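My blood pressure and I had not spoken in years

I turned up at the clinic in Grambridge on a Monday at 8 in the morning, for what the letter called a routine wellness check. The nurse, Noreen Mulligan, wrapped the cuff around my arm, looked at the number, and asked if I'd run up the stairs. I had taken the elevator.

She did it again on the other arm. The other arm had no better news.

So I was sent home with a monitor, a paper chart and orders to take two readings every morning, sitting quietly with my feet flat on the floor. No coffee first. I'd like to meet the person who sits quietly before coffee.
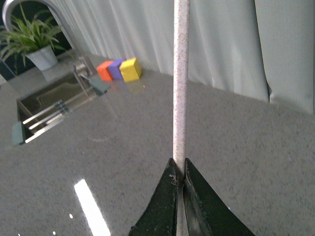
The first week was mostly a record of my feelings about the monitor. You strap it on, it squeezes, you wonder if it's going to be high, and up it goes. Dr. Akbulut says this is common and that I should think of something pleasant. I thought about coffee.

I've also started reading labels. One can of my favorite soup has 1,583 milligrams of sodium in it, and I used to add salt. Mairéad, who sits across from me at work, has offered me her low-sodium crackers. I've had wetter drywall.

Still, I walk for 20 minutes after dinner now, and the numbers on the chart have begun to drift down a little. I go back in January, and I'm taking the stairs.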